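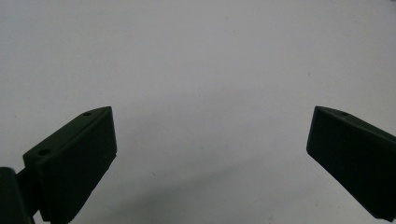
The Case for a Plain White Surface

11/28/21

I have a confession: I have spent more evenings than I want to admit staring at pale gray-white. Is it a bit blue? It's a bit blue! I love it anyway, and I say that as someone who once had a mustard kitchen and a dining room the color of canned salmon.

My conversion started in October, when I brought home 49 sample cards from Toneck and taped them up in the hallway of our place in Drellska (the landlord was very nice about the tape). Everything with a cheerful name went first. By the end I was down to 2, both of them so pale that my family thought I was kidding.

Now, a plain surface is not a lazy choice. With no pattern and no seams to hide behind, one tiny dark speck becomes the first thing you look at, and then you can't stop looking at it. I keep a soft cloth in my back pocket these days like a waiter.

What you get in return is the light, though. A shadow falls on it all soft and gray and just sort of melts away at the sides, and I could watch that for nearly 30 minutes with my coffee going cold.

Zavier makes a matte finish I like a lot, and Fagerlund has a smoother one that wipes down faster but wants two coats. Buy a small can first, and look at it after supper with the lamps on before you commit the whole hallway.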